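海绵的住处

生活·厨房 | 2011年6月3日

水槽右边那块地方,在我家一直没有名字。冰箱旁边叫“冰箱旁边”,灶台底下叫“锅那里”,唯独水槽右边,大家提到的时候用下巴一指。海绵就住在那儿,和钢丝球、一瓶倒置的洗洁精、一枚来历不明的橡皮塞子挤在一起,底下垫着一只裂了口的酱油碟。

今年三月,酱油碟彻底裂成两半,我决定认真对待这件事。一个人到了认真对待海绵收纳的年纪,朋友们通常会先沉默一下,然后把自己家的做法全部告诉你。我原本只想买一只新碟子,结果花了差不多一个春天,问了一圈人,买了不该买的,退了一部分,最后在台面上摆了一个小木架子,三层,黑色细框。我丈夫管它叫“海绵公寓”。他说这话的时候手里正捏着一块海绵,不知道该放几楼。

这篇文章大致就是为了回答他。

先说海绵本身。世上的厨房海绵,在我看来分两派。一派是双面的,一面粗一面软,颜色往往也分开,橙的配黄的,绿的配黄的,意思是让你一眼看出哪面能刮锅底、哪面能碰不粘涂层。另一派是纯海绵,从头到脚一个颜色,通常是那种非常自信的明黄。双面派的人觉得纯海绵没用,纯海绵派的人觉得双面的粗暴。我两派都买,所以两派都得罪,抽屉里也始终塞得关不上。

Colleen Lemieux 是我认识的人里对海绵最严格的。她在 Hallisgate 开过十一年早餐店,店里的规矩是一块海绵只干一件事:擦杯子的不擦盘子,擦盘子的不擦台面,擦台面的到了月底降级去擦垃圾桶,擦完垃圾桶就退休。她对我说这套制度的时候语气很平静,像在讲某个公务系统的职级。我问她员工记得住吗。她说记不住,所以要靠位置。

“你让人记颜色,人会忘。你让人记用途,人会吵。你把它放在第二层,人就去第二层拿。”

我把这句话写在购物小票背面,回家之后用那张小票包了鱼骨头。不过意思我记住了:海绵得有固定的位置,位置得有上下之分,橙的一层,黄的一层,各回各家。至于顶层放什么,Colleen 没说。我猜在她的店里,顶层放的是她的烟。 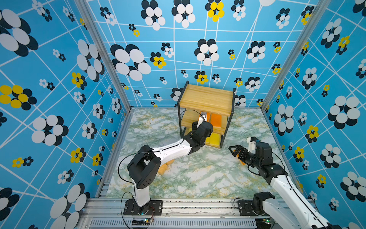 三层的算术

买架子之前我先去了 Ackermann。那是一家五金店,门面窄,纵深惊人,越往里走东西越贵,走到底是一张柜台和一位不太愿意卖东西的老先生。我说我要一个放在水槽边的小架子。他问放什么。我说放海绵。他看着我,说海绵放碟子上。

我说碟子裂了。

他说那买个碟子。

我后来觉得他可能是整件事情里唯一的明白人,但当时我已经被 Colleen 的制度感染,满脑子都是楼层。于是我出门左转,去了对街的 Keten。Keten 是那种把一切都摆得有空气感的店,一个架子单独占一张桌子,灯从上面打下来,标签上印着 430,没写货币单位,仿佛谈钱会惊动木纹。那只架子叫 Nosura,木板,黑框,小小一个。我拿出卷尺的时候店员的表情有点受伤。层间净高 183 毫米,我记得很清楚,因为我带了一块海绵去比,一块立着放,上面还空出一大截,够再住一户。

我没买。我在手机上存了照片,回家路上又去了一趟旧货市场,在一堆相框和一台缺了盖的爆米花机中间找到一个模样差不多的,也是木板加黑框,有一点歪,价钱够在 Keten 买半张包装纸。卖主说这是放香料的。隔壁摊的说这是放多肉的。我说我要放海绵,两个人都不说话了。

架子回家之后,真正的问题才开始。三层,七块海绵,两种颜色,要怎么放?

我丈夫主张平放。他的理由是平放稳。我主张立放,理由是立放干得快,两面都透气,而且拿的时候手指好伸进去。我们为此在厨房里站了一个晚上,期间谁也没洗碗。折中的结果是中层立放橙的,底层平放黄的,顶层空着,作为双方的缓冲区。这个安排在纸上非常漂亮,我还画了图。

执行起来,立着的那几块总是慢慢往旁边靠,像地铁末班车上的乘客。架子有一点歪,这点歪在放香料瓶的时候大概看不出来,放海绵就很明显。我试过在底下塞一张折起来的名片,塞完往左歪;抽掉,往右歪。最后我把架子整个转了个角度,这样从厨房门口看过去,歪和斜就混在了一起,谁也说不清是哪一种。我推荐这个办法给所有家里有歪架子的人。

为什么总有几块在外面

有件事我观察了几个星期:无论架子多大,总有海绵在架子外面。

它们躺在台面上,斜着的,摊着的,离架子一掌远,好像只是下楼买个东西。我以为是我丈夫的问题,后来发现我自己也这样。洗完最后一只碗,手是湿的,人是累的,架子就在眼前,伸手就到,可那只手偏偏在半路松开了。

Themis Petridis 对此有一套看法。他做了二十多年家具,现在教人做抽屉,学生大多是退休的会计。我去他的工作间请教架子的事,他先给我看了一桌子刚锯出来的小木块,边缘弯弯曲曲的,有的像云,有的像咬过的饼干。他说这是练线锯用的废料,舍不得扔。

“做架子的人都以为难的是架子,”他说,“架子有什么难的,四条腿,几块板。难的是架子前面那一小块地方。”

他管那块地方叫“门廊”。鞋柜前面有门廊,书架前面有门廊,写字台的抽屉前面也有。东西从外面回来,先在门廊站一站,有的站一会儿就进去了,有的站一辈子。他的建议是承认门廊的存在,给它留够空间,别在那儿摆花瓶。

我问那怎么让海绵进去呢。他想了想,从桌上挑了两块云朵形的木头给我,让我摆在架子前面当路障。我照做了。海绵现在躺在木块旁边,看上去比以前还惬意,像有了庭院。

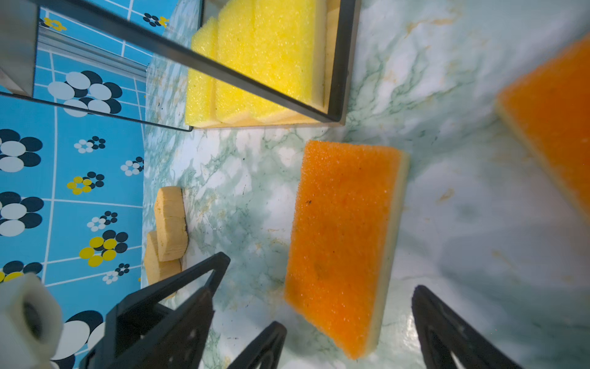 橙面朝上的双面海绵,左边是两块波浪边木块。

路障没用,我又试了标签。我剪了三张小纸条,写“上”“中”“下”,贴在黑框上。我丈夫指出,一个三层的架子,哪层是上,大多数成年人可以自行判断。第二天纸条受潮卷了起来,其中一张掉进了洗碗水里,我捞起来的时候上面的字已经没了,剩一张干干净净的白纸,态度很好。

然后是颜色的事。既然橙的住中层、黄的住底层,那么买海绵的时候就要按比例买,否则一层空着,一层挤死。可超市里的海绵从来不按比例卖,它们成包成包地来,包装上画着一只笑着的盘子。我买了一包黄的,底层满了;为了平衡再买一包橙的,中层也满了;这时候顶层的缓冲区开始有了人口压力。我丈夫提议把多出来的放回抽屉。我说那我们买架子是为了什么。他说他也一直在想这个问题。

有一阵子我跟 Colleen 通电话,像汇报工作。她听完,问我家里几口人。我说两口。她又问我有几块海绵在用。我说七块。电话那头很久没有声音,我以为断线了。

“我的店,”她最后说,“早上三个小时,出一百多份煎蛋,用四块。”

我说那是专业人士。她说专业人士也只有两只手。

我得承认她有道理,可是七块海绵一旦各自有了位置,就很难再请哪一块走。那块擦杯子的,跟那块擦水壶的,本来是一块,后来分了家;擦水果的那一块,从来没有擦过水果,是为了水果专门留着的。还有一块颜色比别的稍微偏绿一点,我不确定它是买来就这样还是后来变的,所以不敢用它擦任何东西,又觉得扔掉太绝情,就让它平躺在架子跟前,大约是门卫的意思。
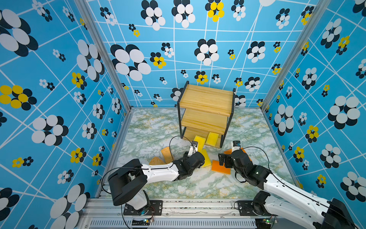
到了五月,我开始在别人家的厨房里偷看水槽右边。这是个坏习惯,比翻人家药柜好一点,但好得有限。我的牙医家里是一只不锈钢篮子,吸盘式的,吸不住,用绳子捆在水龙头上。我表姐家是一只陶瓷青蛙,嘴张开,海绵塞在里面,只露出一个角,每次洗碗都像在做口腔检查。有一位我不便点名的邻居,海绵就扔在水槽底,泡着。我在她家喝了一杯茶,没有喝第二杯。

最特别的一次是出差,住酒店,房号 2105,带一个小厨房。水槽边什么都没有,光溜溜的一块仿大理石台面,一块全新的海绵还封在塑料袋里,摆在正中间,跟枕头上的巧克力一个待遇。我拆开它,洗了一只杯子,然后不知道该把它放在哪里。我站在那儿拿着一块湿海绵,左右看看,最后搭在了水龙头上。它滑下来,我再搭上去。那天晚上我很想念我那个歪架子,想念到给家里打了个电话。我丈夫说架子很好,第二层有一块倒了,他扶起来了。我觉得这是我们结婚以来他说过的最体贴的话之一。

几点实用的

编辑要求这篇文章里有一点能用的东西,我把笔记翻了一遍,还能用的如下。

立放的时候,粗面朝外。手一碰就知道摸的是哪面,晚上不用开灯。

层板如果是一条一条的木条拼的,留点缝比整块板好,水有地方去。木头要擦,隔几天拿干布抹一遍,尤其是底层,底层贴着台面,什么都往那儿流。我没有每次都做到。

架子别贴墙太紧。后面留两指宽,掉到后面的东西要能掏出来。我掏出来过一只茶匙,一颗干掉的蒜,还有那枚橡皮塞子,它原来一直跟着我们。

底层别塞满。Petridis 说任何架子都该有一个位置空着,叫“呼吸位”。我觉得他什么都能起个名字,但这一条我照做了,有用。空着的那个位置,手会自己往那里去。

还有浅色木头配明黄海绵,远看分不太清,累的时候会把手伸错。橙的就没有这个问题。如果你跟我一样晚上十一点才洗碗,把橙的放在最顺手的一层。

至于要不要买 Keten 那一只,我后来又去看过一次。它还在那张桌子上,灯照着,三个月没有动过,上面摆着一颗松果。它非常直。我承认它比我的直。店员认出了我,问我今天有没有带海绵。

我带了。

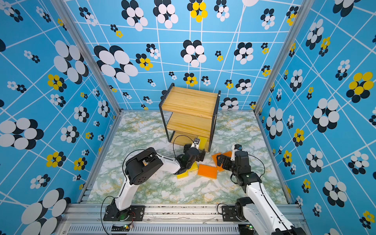 木条层架,一块黄海绵靠在前腿边。

回家以后我把七块海绵全部取下来,洗了,挤干,重新摆了一遍。橙的立着,黄的平着,偏绿的那块仍然在门口。摆完退后两步看,确实整齐。我丈夫进来倒水,顺手拿起一块擦了擦杯底,擦完,手往架子那边伸过去,伸到一半,松开了。

我看着它落在台面上,就在那两块木头旁边。

我们谁都没有捡。水还开着,我去关了。

相关阅读
· 抹布的三种叠法,以及为什么都会散
· 冰箱门上的第二层:一份私人考古
· 洗碗手套配不成对的时候
· 读者来信:我母亲的酱油碟
· 调料瓶该不该贴标签,两位主编吵翻了

订阅我们的每月通讯,厨房与居家栏目文章将直接发到您的邮箱。您可以随时退订。本站使用 Cookie 以改善浏览体验,继续浏览即视为同意。

读者评论(4)

灶边的老宋:
看到“擦垃圾桶然后退休”笑出声。我家海绵没有退休制度,都是干到散架为止。

mili_kitchen:
请问架子底层离台面那么近,木头不会发霉吗?我家的竹架子一个夏天就黑了一圈。文章里说隔几天擦一次,我一个星期能想起来一次就不错了。

半块肥皂:
回楼上,刷一层食品级的矿物油会好很多,晾透了再放东西。我用了两年,只有一个角有点发暗。

南窗:
支持五金店老先生。买个碟子。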